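4. Colocar los vasos y los botes en la mesa

Ya tienes la mesa Tridero montada y nivelada (si todavía cojea, vuelve al apartado 3, que luego da mucha pereza vaciarla). Ahora viene la parte que más me gusta: repartir las cosas encima. Yo trabajo con el juego de vasos pequeños Buvari y los botes Revel, pero sirve cualquier cosa parecida que tengas por casa.

4.1. Pasa un paño bien escurrido por el tablero, siguiendo la veta, y espera unos 20 minutos.

4.2. Saca los vasos de uno en uno y ponlos de pie, con sitio para meter los dedos entre ellos. Los de color me ayudan mucho a no liarme – el rosa a un lado, el verde hacia el centro – y los translúcidos los dejo para el final, que sobre la madera casi no se ven.

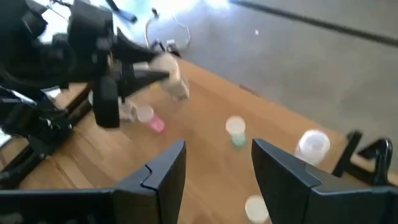 Vasos pequeños sobre el tablero, con el rosa y el verde ya en su sitio.

Nota: no los apiles, aunque te tiente. Encajan tan bien que después hay que tirar fuerte, ¡y alguno me ha salido volando!

4.3. Coloca la repisa Mathew al fondo, centrada, con las patas metálicas bien apoyadas. Arriba caben un par de botes: el ancho delante y el de tapa blanca y parte de abajo amarilla detrás.

4.4. Deja dos botes blancos juntos hacia la mitad de la mesa, el más grueso a la izquierda. El cilindro rosa y blanco lo tumbo a la derecha, un poco más arriba, y el disco blanco plano se queda solo, más cerca de ti.

4.5. Si quieres una planta, la esquina izquierda del fondo es perfecta. La mía es de hojas puntiagudas, en maceta marrón, y ahí no estorba nada.

Precaución: riega la planta en el fregadero y espera a que escurra antes de devolverla a la mesa. Las regletas y los cables, siempre lejos del agua. 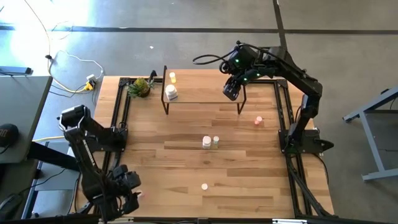

5. Recoger al terminar

5.1. Empieza por la repisa y baja primero el bote de delante.

5.2. Guarda los vasos boca abajo, en una caja de 37 cm de largo o más.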